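Teaching by demonstration

Teaching by demonstration, also called programming by demonstration or learning from demonstration, is a way of giving a robot a task by showing it the movements instead of writing them out as code. A person either takes hold of the arm and moves it, or drives it from a separate set of controls. The robot records its joint positions, the state of the gripper and usually the view from one or more cameras. The recordings are then played back directly or used to train a program that chooses the robot's next movement from what its sensors report.

Teaching by hand

In hand teaching, known in the trade as kinesthetic teaching or lead-through, the motors are set so that they hold up the weight of the arm but give way when pushed. The teacher guides the arm through the job and marks points along the way, or lets the whole path be recorded. The method needs little training and the teacher feels contact directly. Its main drawbacks are that the teacher's own hands and body may block the cameras, and that moving two arms at once is awkward for one person.

Teaching by remote control

Remote control, or teleoperation, keeps the teacher out of the robot's way. Common controls include hand-held controllers, a 3D mouse, and a leader arm, a smaller or matching arm whose joints are copied by the working one. Leader arms are often used in pairs for tasks that need two grippers. Many cheaper leader arms give no sense of force, so the teacher has to judge contact by eye.

Cable work

Cables and connectors are a common subject for demonstrations. A cable bends differently each time it is picked up, and a plug has to meet its socket at the right angle, often with very little room on either side. Written instructions for such work tend to become long and to fail when the cable starts in a new position. Network equipment adds rows of sockets that look alike.

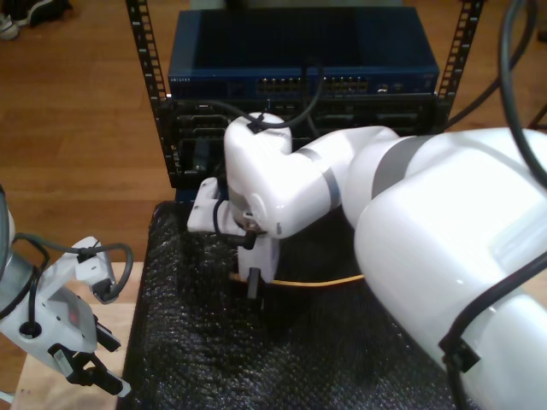
The Dravia cable set, compiled under Seren Probert at Cedari, was made entirely by remote control. It contains 100 demonstrations of each of 8 tasks, each limited to 60 seconds. Attempts that ran over the limit were kept in a separate folder and labelled as incomplete. The version described here is the one dated Oct 31, 2021; a later release in December corrected the timing of the gripper signal.

Recording and quality

A demonstration is normally stored as a series of time-stamped readings. Pauses, slips and second tries are treated differently from one project to another. Some remove them. Others keep them, on the grounds that a robot trained only on clean runs has no record of how to recover from a missed grasp. Probert's notes recommend that at least 2 teachers record every task, as each person has habits of speed and approach that a trained program will copy.

Starting positions also matter. If the part always lies in the same spot, the robot may learn the spot and ignore the part.

Limits

Demonstrations take time, and a tired teacher makes poorer recordings. Small errors can build up when the robot acts alone, carrying it into positions that were never shown. One common remedy is to let a person take over when this happens and add the correction to the training data. The Clenura software package calls these additions "patches"; elsewhere they are usually called interventions.

See also: Paulauskas gripper; Leader arm; Teach pendant; Imitation learning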